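Lectura: 6 min
Abril. Por Kamran Mahmoudi

Lista de correo para un taller pequeño: ajustes que conviene hacer antes del primer envío

Un taller que vende por internet suele tener los contactos repartidos entre facturas, la agenda del móvil y un cuaderno manchado de cola. Lo primero es pasarlos a una hoja de cálculo con cuatro columnas: nombre, correo, fecha de alta y origen del contacto. La columna de origen (feria, web, mostrador) se rellena siempre. Los contactos sin permiso registrado se separan en otra hoja y no se importan.

Antes de importar, ordene la columna de correos alfabéticamente y elimine los duplicados. Busque espacios al final de la celda y dominios mal escritos. En el taller Dollach partíamos de 2000 filas y quedaron 898 direcciones válidas. Con la lista anterior, la tasa de apertura no servía para comparar nada.

Página de alta. Un solo campo obligatorio, el correo. El nombre puede pedirse más tarde. El botón debe decir lo que se recibe: «Enviarme la guía de barnices» funciona mejor que «Suscribirse». Active la doble confirmación y compruebe el mensaje en un teléfono, con los datos móviles y no con la wifi del taller.
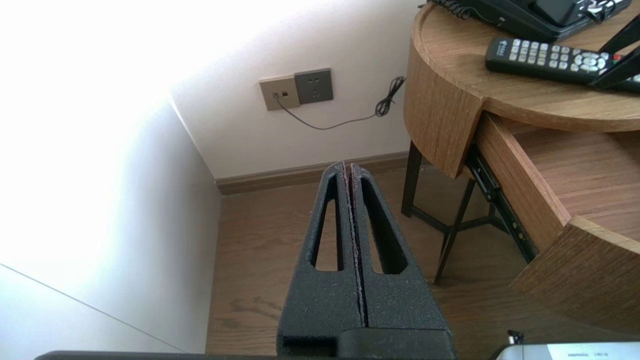 Dos dedos negros con ranuras alargadas, junto a la esquina de dos paredes blancas.

Secuencia de bienvenida. Tres mensajes bastan. El primero sale al instante y entrega la guía. El segundo sale a las 48 horas y resuelve una duda concreta, por ejemplo cómo lijar entre manos. El tercero presenta un producto, con precio y plazo de entrega en el primer párrafo. Yo uso Imora para programarlos; Wallin hace lo mismo, aunque su editor descoloca las tablas.

Asunto: menos de 50 caracteres, sin mayúsculas sostenidas. Texto: una columna, un enlace principal. Las imágenes se reducen antes de subirlas, y el mensaje debe entenderse con ellas desactivadas.

Mantenimiento. Cada 6 meses, filtre a quienes no han abierto ningún envío y mándeles un único aviso. Si no responden, bórrelos. Guarde una copia de la hoja fuera de la plataforma, con el mes en el nombre del archivo. Las bajas van en una pestaña aparte que se consulta antes de cada importación.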